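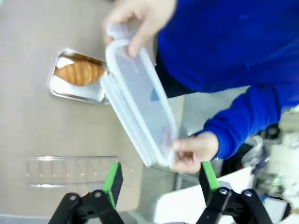
Let the Students Do the Boring Task

I teach an evening class in practical robotics at Sarantis, a technical school in Sterkwood. Each year in February my students must choose a project, and each year I have the same discussion with them and with some of my colleagues. The students want something that looks good from the other side of a sports hall. They want speed, a loud motor, a ball that flies into a basket. I want them to put pastries into a box.

I will try to explain in this essay why I think I am right, and also where I am not completely sure.

The pastry project has the name Grusari. The students gave it this name and I never received a clear explanation of what it means. The task can be described in one sentence: a robot arm must move croissants between a tray and a food container, and handle the container and the things that belong to it, on a table where a person is also working. My mother could do it while speaking on the telephone. For a class of students with one semester, it is a very hard task, and I like it for this difficulty.

What a croissant teaches

In the first weeks of most courses we use cubes. A cube is a kind object. It has flat sides, it does not change its form, and if you drop it you pick it up and it is the same cube. Students who have worked only with cubes begin to believe that gripping is a solved thing, and that the interesting work must be somewhere else, in the planning or in the software with a beautiful interface.

Then you give them a croissant. It is curved and light, and its surface comes off in small pieces. No two of them have the same length. If the fingers close with the force that was good for the cube, you have crumbs, and if they close with less, it rolls. One of my students changed the closing force for two whole evenings and wrote down every value, and at the end she had a number which worked on fresh croissants and failed on those from the day before. She was angry. I was very happy, because she had learned something about materials that I could not have put on a slide.

The other objects on the table are not easier. A steel tray reflects the lamps. A clear lid is almost invisible to a camera; often you have only a few white lines where the light touches the edge. A wire rack is mostly air. We did not choose these things to be cruel. We took them from a kitchen shop and from our own kitchens, and it is simply so that a normal kitchen is full of shiny, transparent and thin objects. I sometimes think that if robotics had been started by cooks, we would have better methods for transparent plastic today.

The argument for competitions

I do not want to be unfair. Our region has a student competition, the Brovelia, and many good teachers prepare their groups for it. I went with a group myself two times. There is a fixed date, and a fixed date does wonders for young people (and for me). There are rules which somebody else has written, so the teacher does not need to be the bad person. There is a feeling in the hall on a Saturday morning, when all the teams carry their machines inside, that I cannot produce in a classroom with any project about bread.

My colleagues say also that a competition brings new students. This is true. When we show a fast machine at the open day, we have a line at the door. When we show Grusari, the visitors look for a minute, they ask if the croissants are for eating, and they go on.

But I have looked at what remains with the students after the competition. Many of them remember the result very well, and the reason for the result hardly at all. One year our machine lost points because it did not release its object, and the whole group had the opinion that we had bad luck. Maybe it was bad luck. There was no time to find out, as the next round began after lunch, and later it was no longer important for them. A machine that must work three times on one day can be repaired with tape. I have bought the tape.

Repetition as a method

For Grusari I ask for 200 attempts before a group is allowed to say that something works. At the beginning of the semester they think that I am joking. The number is not holy, and I have no scientific source for it. I chose it because it is more than a group can do in one evening with enthusiasm alone. They must organize themselves. They need a sheet where the attempts are written, they must decide what counts as a failure, and they must agree about it when they are tired and want to go home.

The last group stopped at 119 attempts one evening and wanted to declare victory, with good arguments. The curve was flat, they said, and nothing new would come. I asked them to continue in the next week. In the next week the lamps in the room had been changed to stronger ones, and the arm began to miss the rim of the tray. This was a gift! In a competition this would be a disaster and a complaint to the judges. In our class it became the best chapter of their report.

Some teachers tell me that repetition kills motivation. I have seen it happen, and I do not have a perfect answer. With one group, some years ago, I asked for 400 and I lost two students before spring. I believe now this was my mistake. Repetition without change is only punishment, so today we change one thing after each block: the place of the tray, the number of pastries, the person at the table.

The person at the table

Now I come to the point which is most important for me.

In our project there is always a student next to the arm. This student holds an object for the gripper or takes one from it, moves the tray, and puts everything back for the next attempt. In the first semester I treated this as a job for whoever had nothing to do. The "real" students sat at the keyboard. I am a little ashamed of it.

The student at the table sees everything first. She feels with her own fingers when the gripper pulls too early, while the program still reports that all is well. She knows from which side it is comfortable to offer a package and from which side one must turn the wrist in an ugly way. No log file will tell you that a person pulls back her hand a little each time the arm comes too fast. But if you stand there yourself for one evening, you know it, and you go back to the keyboard and you make the arm slower without any discussion.

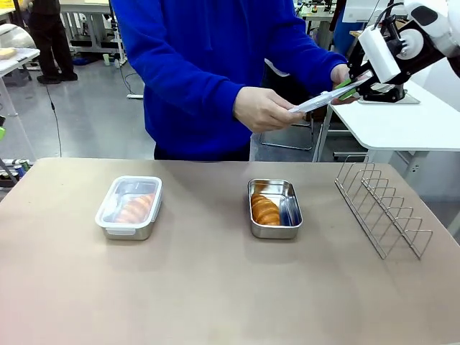

Holding a package at the gripper, with the pastries, the tray and the wire rack on the table.

So the rule now is that each student works at the table as long as at the keyboard, and the grade counts both. The first reaction was not friendly. One student wrote in the course evaluation that he did not pay for a robotics class in order to hold plastic. I read this sentence many times. I understand him, and I still think that he is wrong. If he later builds a machine which must work beside people in a bakery or in a hospital kitchen, he will make decisions about their hands, and I would like him to remember his own hands at that moment.

What I would change in other schools

I know that not every school has a robot arm, and that an arm which can stand near a person costs more than a box of motors and wheels. Still, a large part of this work needs little money. For a smaller gripper project with two fingers and one lifting motor, we spent around 1000 dollars including all the things we broke. The trays were cheap. The croissants were the most expensive part if one counts how many were eaten by the group before the session, and I ask the bakery now for those from yesterday.

I would not close the competitions. I would ask the organizers of the Brovelia to add one category where the task is small and domestic, where it is repeated for the whole day, and where a team member must stand at the table and take part in it. The points should be given for the sheet with the failures as much as for the successes. I have written to them with this proposal, and they answered politely that the public would find it hard to follow.

Perhaps the public would. I watched my group last month during a long block of attempts, late, when the cleaning of the corridor had already begun. They did not speak much. After each attempt one of them said a word for the sheet, "good" or "slip" or "crumbs," and another wrote it down. Somebody at the keyboard asked to try the lid from the other side, and the student at the table said wait, I want to turn the tray first.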